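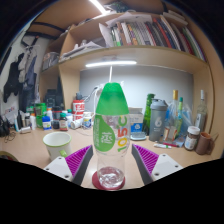 Green-capped water bottle on its coaster, with the mug to the left and the pots further back.

Keeping drinks on a wooden desk

A wooden desk will put up with a lot, but it does not like standing water. Most of the pale rings people write in about come from one mug or bottle left in the same place every afternoon through August.

Use a coaster for cold drinks as well as hot ones. A bottle from the fridge will leave more water behind than a mug of tea. The coaster should be wider than the base of whatever stands on it, so drips have somewhere to land. A dark one, deep red or brown, hides tea stains between washes. Lift it on Friday and wipe underneath, as damp gets trapped there and marks the finish.

Give the drink a fixed place. In front of you and a little to one side is better than the back edge, where you have to reach over your papers. Keep small jars, tubs and tins together at the back of the desk. If they spread along the sides you will end up putting your mug down wherever there is a gap.

Cables are the usual cause of spills. Run them down behind the desk or tie them up, and never stand a bottle inside a loop of cable.

Finish the last of the water or tip it away before you go home. A bottle with only a little in the bottom is light and goes over at a touch. If you refill bottles, wash them daily in warm soapy water, cap included, and leave them open overnight to dry.

Getting rid of a white ring

If the ring is fresh, dry the desk and leave it alone until the next morning. Many fade by themselves. If it is still there, lay a clean cotton cloth over it and press with a barely warm iron for a few seconds at a time, no steam. Check after each press.

For what is left, rub in a little wax polish along the grain. Fraser McIver, who has been looking after desks at the Brotonwood workshop for years, uses Pallska soft wax and lets it sit for about 50 minutes before buffing. Put on 2 thin coats and avoid a thick one, which stays sticky.

Black rings are different. The water has gone into the wood itself and wax will not shift it. The top will need sanding back and refinishing, and on a veneered desk that is a job to ask about first.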